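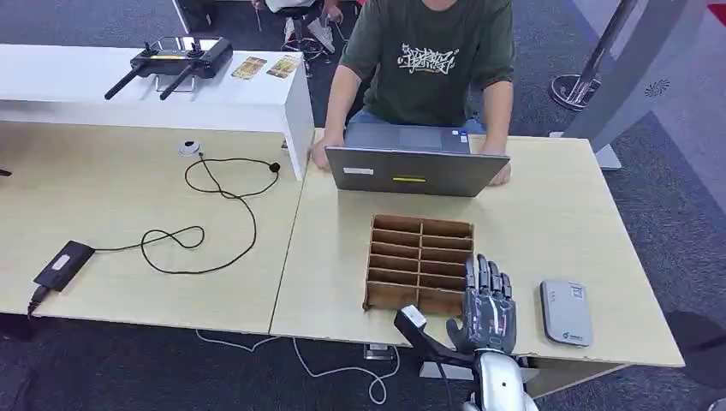
Bienvenido Sarmiento
Workroom Coordinator, Mernon

Progress report to the Terlow Fund
Desk storage and workroom improvements, Hillard Building
Second report, covering the period to the end of August

Summary

The grant of $4000 was awarded to replace the storage in the shared workroom on the second floor of the Hillard Building and to make the desks usable by more than one group in a day. Most of the purchasing is finished. The desks are in place, the slotted organizers have been delivered and the first of them are out on the desks. Labeling is behind schedule. The remaining work is the labels, the wall shelf by the door and a short set of written instructions for groups using the room. We have $447 left, all of it committed to these items, and we aren't asking for more money.

Background

Your officers will remember the condition of the room from the application. Each group that used it kept its papers, cables and small items in cardboard boxes under the desks. At the end of a session everything went back into whichever box was closest. People started the next session by pulling boxes out and looking for what they needed, and a good part of the first half hour went to that. Forms were the worst problem. Blank ones, half-completed ones and finished ones all ended up in the same stack, and we had more than one case of a finished form being thrown out with the scrap.

The application proposed three changes: desks that are all the same height, storage that sits on top of the desk where people can see into it, and a fixed place in the room for anything that has to be kept overnight. The first is done, the second is partly done and the third has been started.

Desks

The old desks were a mix of donated pieces at different heights, and a laptop and a stack of papers couldn't be slid from one to the next without lifting. They have been replaced with flat-topped desks in a light wood-grain finish. The new ones can be pushed together in pairs or used separately. People generally sit on the far side with their laptop and leave the middle and front of the desk for shared items, and this has settled the question of where the organizers go.

The light tops were chosen over the dark ones in the same catalog. Small dark things such as drives, adapters and pen caps are easy to see on them. They do show marks, and we have had to add a cleaning cloth and a spray bottle to the supply cupboard. Two of the desks came with a loose crossbar and were tightened on site. One has a slight rock on the uneven part of the floor by the window and has been shimmed for now.

Organizers

This is the main purchase under the grant. The pattern we settled on is a plain open-topped rectangle in thin brown panels. A partition down the center makes two columns, and crosswise dividers split each column into narrow slots running from the front to the back. The cut edges along the top have been left unfinished. The one on the desk just left of the robot hand is empty, and its layout is easier to follow that way.

We ordered 40 from Lodhi, a small shop that had made shelving for another room in the building. They were delivered in two batches. The first batch was held at the shop for an extra week while a cutting error was corrected — the slots in the center partition had been cut too shallow and the dividers stood higher than the sides. Lodhi recut them at no cost to us. The second batch arrived on time and needed nothing done to it.

We considered three other types before ordering. Stacking letter trays were the cheapest, but people have to lift one tray to see the one underneath, and in the trial they stopped doing it by the second session. Drawer units had the same trouble and also took up the knee space. Clear tubs were popular with everyone who tried them and were filled with mixed items within a day. The slotted type holds things on edge, and everything in it can be seen from a chair.

Two columns turned out to be useful in a way we hadn't planned for. Groups working in pairs have taken to using one column each. Groups handling forms use one column for blank and in-progress forms and the other for finished ones. We'll put the second arrangement in the written instructions as the standard one and let groups change it if they want to.

The unfinished edges have drawn a few comments. Nobody has reported a splinter, but the top edges feel rough when reaching into the slots. Lodhi quoted for sanding and sealing the lot, and the price was more than we could justify. We have sanded the ones now in use by hand with fine paper, top edges only. It takes a few minutes apiece and we'll work through the others as they go out.

Layout on the desk

The agreed place for the organizer is the middle of the desk, in front of the laptop, with the slots open toward the side where shared items are handed over. This leaves room for a lid to be fully open behind it and for the person at the laptop to reach over either side. Loose equipment goes to the right of the organizer, near the front. In practice this means flat things like drives and chargers, plus whatever is being used at the moment.

We tried the organizer at the left end of the desk first. It kept the middle clear, but on paired desks it ended up in front of somebody else. Moving it to the middle fixed that. It does mean the person at the laptop can't see well into the slots nearest them without leaning forward. Shorter people mentioned this more than taller ones. A lower version would help, and Lodhi has said the height could be reduced on any future order without changing the price.

Sessions and use

Almost 100 people have signed up to use the room since it reopened. Not all of them come every week, and the numbers drop in late afternoon, as they did before. The more noticeable change is in how sessions start. Groups with a loaded organizer on the desk begin work within a few minutes of sitting down. Groups that still use boxes, mainly those who come in before 9 a.m. and haven't been moved over yet, are taking about as long as before.

Session leads were asked for written comments in August. The points that came up more than once were:

The slots are a good width for folders and forms but too narrow for headphones and for the thicker power adapters.

Items shorter than the dividers drop out of sight. Pens and memory cards should not be put in the slots without something to hold them.

An organizer carried while full tends to tip its contents toward one end. It should be emptied or slid, and not carried by one person at arm's length.

Leads would like a color for each group.

On the first two points, we've bought a small number of flat-bottomed cups that sit inside a slot and hold pens. Headphones will go on hooks under the new wall shelf. The color request is covered under labeling.

Labeling

This is the part of the project that is late. The plan was for printed labels on the front edge of each divider. The divider edges are too thin to take a label that can be read from a chair, and the adhesive did not hold on the bare surface. Labels came off within days in the test.

We have changed to small folded card tabs that sit over the top edge of a divider and are held by friction. They can be moved when a group changes its arrangement, which printed labels could not. Each group will have its own card color. The cards have been ordered and the wording for the standard arrangement has been agreed with the session leads. Until they arrive, people are using sticky notes.

Overnight storage

The wall shelf by the door will hold organizers that need to stay loaded between sessions. The brackets are up. The shelf boards were cut to the depth of the old boxes and are too shallow for the organizers, which would overhang at the front. New boards have been priced and will be bought from the remaining funds. Until then, loaded organizers are kept in the locked cupboard at the back of the room. The cupboard is full on most evenings and some groups are unloading at the end of the session when they would prefer not to.

Budget

The desks and organizers together took up most of the grant, with smaller amounts going on delivery, sandpaper, pen cups and cleaning supplies. Delivery cost more than the application allowed for, as the organizers came in two batches and each was charged separately. The difference was covered by dropping the drawer inserts for the supply cupboard, which were listed as optional.

The $447 still held will pay for the shelf boards, the hooks, the card tabs and printing of the instruction sheet. Quotes for the boards and hooks are attached to the finance form sent under separate cover. If anything is left after that, we ask permission to put it toward felt pads for the undersides of the organizers. They scrape when slid, and the light desk tops have begun to show it in a couple of places.

Changes from the application

There are two changes for you to note. Printed labels have been replaced by card tabs, and the optional drawer inserts have been dropped. Neither affects the purpose of the grant. We would be grateful for a short note confirming that both are acceptable.

Work still to be done

Fit the deeper shelf boards and the hooks, and move loaded organizers out of the cupboard.

Hand out the card tabs and remove the sticky notes.

Finish sanding the top edges of the organizers not yet in use.

Move the early morning groups off boxes. Two of these groups have asked to keep one box each for bulky items and we have agreed to it.

Level the desk by the window properly. Hillard's building office has the request.

Print the instruction sheet and put one copy on each desk and one on the inside of the cupboard door.

The final report will include the closing accounts and the comments from the early groups once they have used the organizers for a full month. The room is open for a visit at any time it is in use, and the best time to see it busy is between 10 a.m. and noon.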